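So I finally made it out to the Drellwood open day on Tuesday, after skipping it two years running, and I'm still digging through my notes. Parking was a mess, the coffee was fine, and I spent nearly the whole morning in the software wing and never even got to the machine shop. No regrets!

The first stop was the planning group. They call their motion planner Driltska, and the pitch is that it plans for two arms as one big problem, so neither arm has to wait politely for the other to get out of the way. The engineer at the desk pulled up a log viewer and let us scrub through old runs, joint by joint, with the planner's rejected paths in gray behind the one it picked. I could have stayed there all day. A planning call gets a budget of 200 milliseconds, and if it blows that, the arms hold position and the call goes into a queue for somebody to look at. There were 40 in the queue when we walked up, and she was pretty relaxed about it.

Next door was Curkeo, the perception side, and this was my favorite room. They're working on wires, and wires are awful. They bend, they cross over each other, and a nice clean object outline means nothing once you have a pile of them. 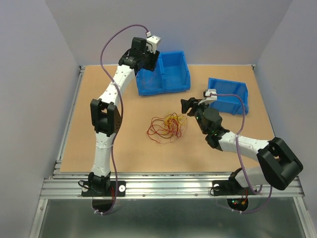 Why not just plan one long motion for a tangle and run it start to finish? The pile changes shape as soon as something pulls on it, so the software plans a short move, looks again, and replans from there.

Their labeling tool got a lot of love from our group too. You trace one strand with the mouse and it guesses where the strand goes at each crossing, and you hit a key if it guessed wrong. The training set was at 493 tangles that morning. I tried a few and was slower than the kid in front of me (he was maybe ten).

I ended up in the Clegg demo, their tool for replaying failures in simulation - a little dry after the wire room, but the diff view between two controller versions is something I want at work right now. Lunch was tacos, and the line was very long.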